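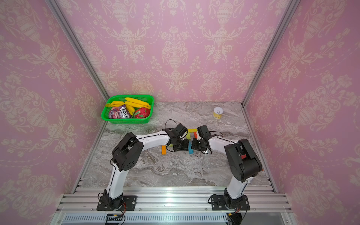

Two robot arms over a marble-patterned tabletop with colored blocks.

Lai-ching Chow has studied the bacteria of the human gut for eight years, and she still finds it strange that so few people ask her about sleep. "They ask me about yogurt," she says. "Always yogurt."

Her new study, done at the Jalside Institute, followed 121 nurses who change often between day and night shifts. Each nurse gave samples in June, before a block of night work, and again five days after the block began. The team wanted to know if the bacteria in the gut keep the same daily rhythm when the person does not.

"We think of bacteria as something which is simply there, like furniture," Chow says. "But many of them go up and down during the day. They respond to when we eat. If you eat your main meal at three in the morning, they notice it."

In most of the nurses, a group of bacteria that break down fiber became less common during the night shifts. The change was small, and in the majority it was gone after a week of normal days. In the nurses who ate only before and after the shift, and not during it, the change was smaller still.

Chow is careful when I ask what this means for health. The study did not measure illness, and the nurses knew what was being tested. "I cannot tell you that these nurses will be sick more often. I can tell you only that something moved, and that the hour of the meal has probably a part in it."
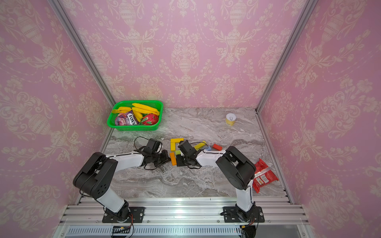 Should night workers take a probiotic to correct the change?
"We did not test any probiotic, so I would not spend money on it because of our results. I would first look at the time of the meals."

She tells me that the sampling was the hardest part. Nurses coming off a long shift did not always want to fill one more tube, and several samples were kept too warm on the way to the laboratory. Of 181 people who signed up, 60 could not be used in the final analysis. A colleague, Huang, wrote to each of them to explain why.

The next step is a longer trial, called Zovero, in which one half of the workers will avoid food between midnight and six in the morning. The other half will eat as they like. Chow hopes to include bakers and bus drivers, who start very early but do not work the whole night.

I ask if she has changed her own habits. She laughs and says that she now closes the kitchen at nine. "My husband opens it again at ten," she says. "For him I have no data."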